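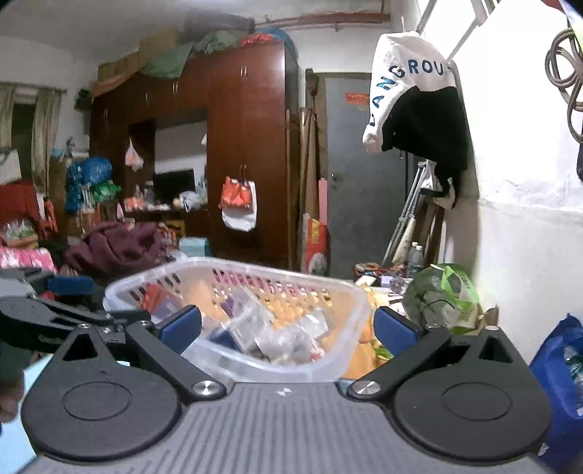
Category: Threads / Food & Home
March 20, 2023
By Obed Agyeman

OK so I have been keeping a sourdough starter going since last May and I have opinions now. Long thread, get a snack.

First thing. Mine is called Halim. I didn't name it, it came with the name, from the woman at the Clultodon farmers market who handed me a spoonful in a jam jar and said "feed him tonight." I did not feed him that night. I fed him the next afternoon and felt terrible.

The first 19 days were bad. I got bubbles on day three and told everyone at work, and then it went totally flat and smelled like nail polish remover. I very nearly tossed it.

What fixed it was swapping out some of the white flour for rye. That's it! A big spoon of rye in every feeding and by the end of the week it was climbing out of the jar and onto the shelf paper (which is still stained, and yes I still rent).

People keep asking me for my recipe so fine, it's very plain:
600 grams bread flour
105 grams starter
water until it feels like a soft earlobe
salt, more than you think

I know "soft earlobe" is not a measurement. My aunt taught me to make bofrot that way and she has never owned a scale, and her dough comes out the same every single time. Mine comes out different on Tuesdays and I couldn't tell you why, so who's the expert here.

Wait, someone just asked about the salt. Two good teaspoons. I forgot it completely on a loaf I took to a potluck in Hivcombe and people were so polite about it. One guy put butter AND jelly AND potato chips on his slice.

Folding versus kneading - I fold. Four times, half an hour apart, while I'm doing dishes or on the phone. I tried kneading all winter and my wrists hated it.

Overnight in the fridge, always. I skipped it once when I was in a hurry and the bread was fine, just kind of boring, like the stuff in the plastic bag. The cold is where you get that sour taste at the back.

My oven runs hot. I bought a little hanging thermometer and found out it was off by 47 degrees!! Forty seven! All those years of black cookies and I thought it was me.

I bake in an old lidded pot from a yard sale. The lid knob is long gone so I stuck a bolt through the hole with a washer on each side. Ugly, works great. Lid on for the first half, lid off till it's darker than feels right.

Then you have to wait to cut it, and I'm terrible at this. My record is 20 minutes. The inside was gummy and I ate three slices standing up.

Someone in the replies wants to know what I do with the discard. Pancakes mostly. Also crackers with sesame seeds, rolled as thin as you can stand, and they're gone before they cool off.

If you're near Curow and want a spoonful of Halim, message me and bring your own jar with a lid that fits - last time I used foil and it went all over somebody's back seat. (Sorry again, Mr. P.)

Next thread is probably going to be about bagels. I've made them twice and both batches sank like rocks, so if you know what I'm doing wrong please tell me before Saturday's batch goes in.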